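4.2 What changed when the bookkeepers moved to Gresa

I'll be upfront that I went into this part of the study expecting complaints. Gresa is the bookkeeping package the Bernordale office picked to replace its old desktop ledger, and I sat with the staff while they closed their books in November. They had 900 open invoices to bring over, and three people to do it.

The import itself went fine. What ate up the time was matching supplier names, because the old ledger let you type anything you liked - so one supplier could show up under several spellings. Gresa wants one record per supplier and it won't post a payment until you pick one. Fair enough, but it's slow going on a busy afternoon. I logged 18 stops of this kind in the first session alone (see Figure 3 for a bin of mixed small items, and Table 5 for the stops).

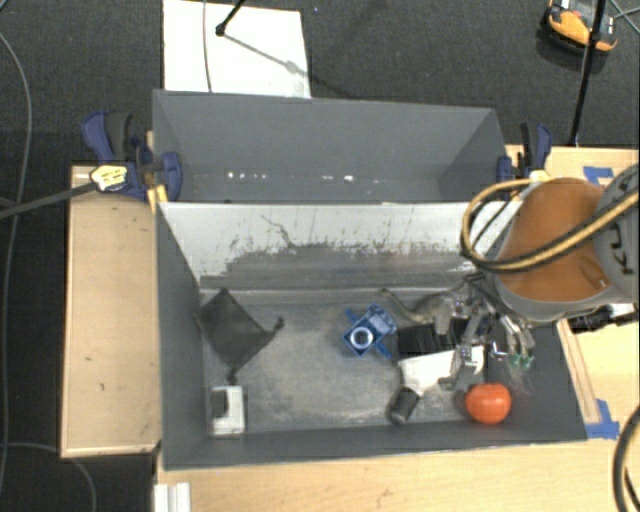

Figure 3. Mixed items in a two-section bin.

One of the bookkeepers told me the stops didn't bother her much, and that she'd take a nagging screen over finding a double payment at year end. Her colleague at the Sauerland branch disagreed, saying the warnings came so often that he clicked past them without reading.

I think both of them have a point. At Sauerland the warnings were left on the default setting, while Bernordale had switched off the ones for small amounts. I'd like to run the same count with Mandia, the add-on that merges supplier records before import, but our license only covered 10 days and we used those up on training.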